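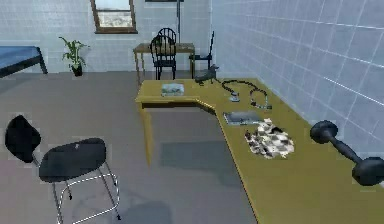
L-shaped desk with an olive-yellow top in a room with pale grayish-blue wall tiles.

Sornero Adds Dried Flower Line to Bakilana Gift Range

Sornero, a supplier of cut flowers and gift arrangements, will add dried and preserved flowers to its Bakilana range in June. The new line consists of 17 arrangements and will be sold through the company's online store and through 424 partner florists.

Each arrangement is supplied fully assembled in a ceramic or glass container. Stem lengths are trimmed before packing, and no water or flower food is required. Materials include statice, strawflower, lavender, bunny tail grass and preserved eucalyptus. Color groups are cream, rust, lilac and mixed.

Containers are made by Tekik in 2 sizes. The small size is intended for shelves and desks, the large for dining tables and entryways. Both have a weighted base and a felt pad on the underside.

Packaging for the line was developed with Deko. A folded cardboard collar holds the container at the neck and base, and a paper sleeve protects the flower heads. The carton contains no plastic film. In drop testing, stem breakage was over 20 percent lower than with the carton used for Sornero's fresh bouquets.

Arrangements should be kept out of direct sunlight and away from humid rooms. Dust can be removed with a hair dryer on the cool setting. Dried flowers are not suitable for outdoor display.

Orders placed before noon ship the same working day. A gift card with a printed message can be added at checkout at no charge. Florists wishing to stock the line can request a trade price list and care sheets from the Sornero wholesale desk.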